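3.2 Recording kit and wiping task

We reviewed the Doseo capture kit, a commercial service that supplies a head-mounted camera, a storage unit and an upload account for collecting first-person video of manual work. The video is meant for training two-armed robots. Our copy of the kit was used at the Pladwood site, where operators handled gym equipment placed on the floor near a wall.

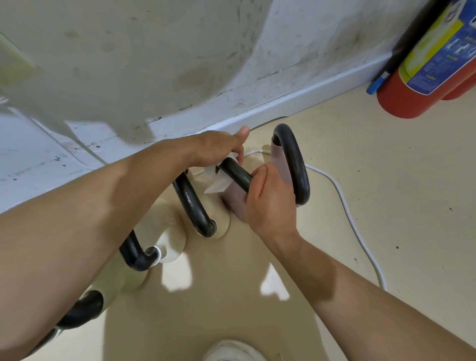
The vendor delivers each recording as short clips with a text label and hand positions. We received 1481 clips, of which 152 were rejected by the Ravach filter — mostly for hands leaving the view or for labels that named the wrong hand. Curved black parts gave the hand tracker more trouble than flat ones, and errors were most common when both hands held the same part.

Push-up stands were kept in the test set for this reason. The fingers often cover much of the base, and one stand can hide part of the next.

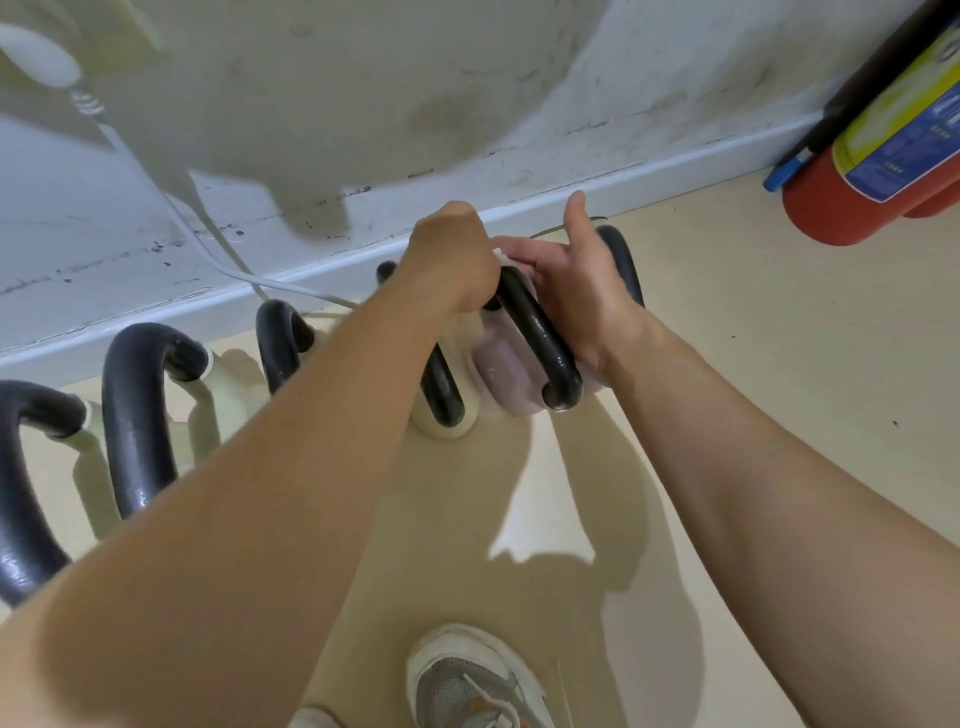 Figure 2. Both hands on one push-up stand, with other stands along the wall.

Labels were checked with the Makokha tool before training. The service plan we used allows almost 4000 clips a month, and we did not reach that limit.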